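About Zesetti

Zesetti is a small independent record label and music site based in Tidstead. We put out hip-hop, soul and beat tapes, and we write about the same kind of music, whether or not we had a hand in releasing it.

The label began with a run of 59 cassettes, dubbed at home and sold at shows. When those were gone we pressed a second batch, then set up a mailing list, and the site grew out of the notes we were sending to the people on it. There are now 116 interviews in the archive and 351 reviews. All of them are free to read and we plan to keep it that way.

What we release

Most of our records are by rappers and producers who live within a bus ride of Tidstead or Tromcombe. We work one release at a time. An artist brings us finished or nearly finished songs, we agree on a format, and we pay for mastering and manufacturing. Once those costs are covered, the money is split evenly. Artists keep their masters. Our contract is 2 pages long and we will send you a copy before you send us any music.

Simiyu is our instrumental series. Each volume is one producer, one side of tape, no guest vocals. New volumes come out every June, and past ones stay available as downloads after the tapes sell out.

What we cover

We review albums, EPs and mixtapes. Singles go in the weekly roundup. We do not give scores – we tried it for a while and readers argued about the numbers and skipped the writing. Reviews of our own releases are never published on the site. We do run interviews with our own artists, and those are marked at the top.

We do not charge for coverage. If someone offers you a paid review in our name, it did not come from us, and we would like to hear about it.

Where we work

The label has no shop front. Orders are packed and mailed from home, and most of the editing is done there too. Recording takes place at a rented studio in Tromcombe when an artist needs it, though plenty of our releases were made entirely in bedrooms. 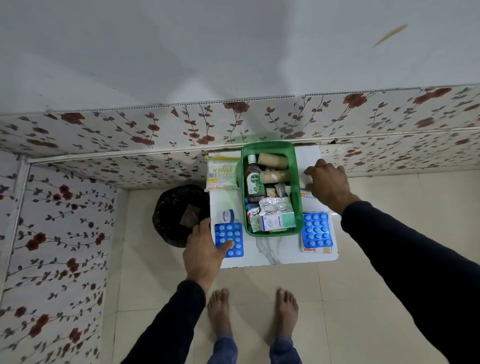

White table, green basket, rose-patterned wall.

Sending us music

Send a private streaming link with a short note saying who made it and where you are from. Please do not attach files. We listen to everything but can't reply to every message. If we want to write about your record or talk about releasing it, you will usually hear from us within a month.

Physical copies are welcome too – write first and we will give you the mailing address.

Page last updated 20 March 2018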